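The Bridge

The song went up at 3 in the morning because Knut couldn't sleep and the button was right there.

No label, no artwork, no heads up to the guys. Just "Gimetmont" by Reddy, four minutes and change, recorded in his sister's laundry room in August with the dryer going on the second verse. You could hear it if you knew. He'd decided he liked it.

Then he lay on the floor and waited to be sick.

By eight it had 2,000 plays. He refreshed. Still 2,000. Refreshed again, phone hot in his hand, coffee gone cold someplace, he'd put it down and lost it. People were writing things. Hearts mostly. Somebody asking if Reddy was back together. Somebody asking who Reddy was.

Umut called at nine. Let it ring. Called again at nine ten.

"You put it out," Umut said.

"I put it out."

"With my bridge on it."

Knut looked at the ceiling. Water stain up there like a boot. The bridge. He'd told himself it wasn't really Umut's bridge, it was four chords, anybody's chords, and the words had changed since the Sudov tour. Two of the words had changed.

"It's the best part," Knut said.

"I know its the best part."

Neither of them hung up. A truck backing up somewhere on Umut's end, beeping and beeping. Three years since they'd been in a room. It wasn't even a good fight, the one that did it. Gas money, and then a motel in Steltton, and then things about each others' wives.

"Who's on drums," Umut said finally.

"Nobody. It's a pillow."

Nothing. Then a sound that could've been a laugh, or him dropping the phone.

"I'll put your name on it," Knut said. "I'll do it now. I'm doing it."

"Do it right. With the little thing on the s. The c, I mean. You made me nervous."

He had to go hunting for how to type it. Took him forever. Saraç. He wrote it out twice by hand first, no idea why, then fixed the credits and hit save and sat there with his knees up.
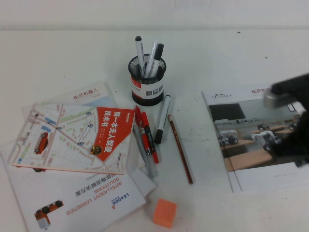
Umut said to read him the comments, all of them, and not to skip the mean ones, so Knut put him on speaker and scrolled.

"Sounds like a demo. That's one. Sounds like a demo, crying. That's a different one."

"Next."

"Who hurt this man."

"Next."

"Okay, this is long. She says she saw us at that bar in Steltton with almost 30 people there and the singer and the bass player shared one mic all night, and she's been looking for the bridge ever since. She only remembered the tune. She used to hum it to her kid."

The truck had stopped. He could hear Umut breathing through his nose like he did before they went on, every night, that whistle. Used to drive Knut nuts.

"The other mic was broken," Umut said.

"I know. I'm not gonna tell her."

"No, don't tell her."

Kitchen clock. Someone's dog. Knut found the coffee, it was on the amp, and drank it anyway.

"You're flat on it, by the way," Umut said. "Coming out of the bridge. You always go flat coming out of it becuase you're thinking about the last verse already."

"So come sing it."

"I work Sunday."

"I didn't say Sunday."

"No," Umut said. "What kind of pillow?"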